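Dymphna Kavanagh
Spent the afternoon at the Skevia open day in Drillwood and my head is still buzzing. Thread, because I took way too many notes and my family has heard enough about wrists.

1/ Quick background. Skevia builds control software for humanoid robots, and once a year they open the lab to anyone who signs up. I signed up in the spring and then forgot all about it until the reminder landed in September. So glad I didn't delete it!

2/ You check in downstairs, get a sticker with your name on it and go up in small groups. Ours had two high school teachers, a retired machinist and a kid of 9 who asked better questions than the rest of us put together.

3/ First stop was Apinya Inthanon's bench, where she takes hands apart for a living. She passed a finger joint around the group and let us bend it. It's stiffer than I expected, and the little click at the end of the travel is weirdly satisfying. The machinist did not want to give it back.

4/ Apinya on why hands are hard: an arm has to get to the right place, but a hand has to get there and then deal with whatever it finds. A coffee mug with a handle facing the wrong way is a whole new problem. I have thought about mugs all evening.

5/ Second stop, Nipon Kaewsai and the planning software. Lots of colored lines on a big monitor. He showed us the same reach planned 6 different ways and asked which one we'd pick. We all went for the shortest. He likes the one that keeps the elbow low, so the arm stays out of its own line of sight. Makes total sense once somebody says it out loud.

6/ (Nipon and Buppha Kaewsai are brother and sister, and yes, they do finish each other's sentences. She runs the live demos. More on her in a second.)

7/ Coffee break. I got talking with Florencio Marín, who came over from Bedent, where they pack dental supplies. He wanted to know how a hand like this would do with small slippery pouches. The answer he got was "not well yet" and he seemed really pleased to get a straight one. I was too — I've been to enough trade shows.

8/ OK, the part I came for. Buppha's demo table. Tabletop pickup, no tricks: a bottle of water and some fruit on a plate. She talked us through it the whole time and kept stopping to take questions, so you could look at the grip for as long as you wanted.
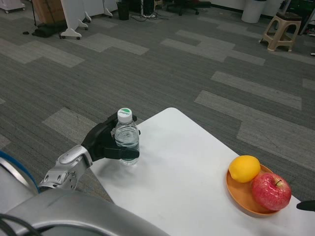
9/ Look at that thumb! It presses low across the front while the other fingers curl around the back, up near the shoulder of the bottle. I do it differently. I grab a bottle dead center and squeeze, and with a thin ridged one like this I usually end up wearing some of it.

10/ Buppha says people always ask about the heavy stuff and she'd much sooner talk about thin plastic. Squeeze too hard and the sides buckle, too soft and it slides. The kid asked if the robot knows it's water in there. Buppha said it doesn't need to, it needs to know when the grip starts to slip. Great question, great answer.

11/ Then we got to vote on what to try in the next round. Apple won, 5 to 3. I voted lemon and I stand by it. That little pointed end looks like trouble.

12/ Things I want to read up on now: slip detection, tendon-driven fingers, and the Juhász grip chart Apinya had pinned over her bench. If anyone has a good beginner link for any of those, please send it my way.

13/ They're planning another open day next year and the sign-up list is already going around. Go if you can. Wear comfortable shoes, you're standing for nearly all of it, and let the kids get in front.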